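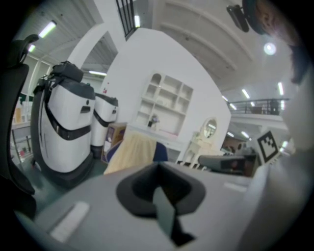

Toltia paint fade table: read before use

3000 rows, one per paint chip, taken from the Charpentier and Kornon colour cards. Each row gives the shade name, the maker's claimed fade rating and our own score out of 8.

Doubts

The makers' ratings are copied as printed. We don't trust them much. Kornon never says how long its chips were left in the light, and 6 shades appear twice with different ratings. Both versions are kept.

Our scores were done by eye at Cosville, so treat a gap of one point as noise.

Last changed December 29, 2022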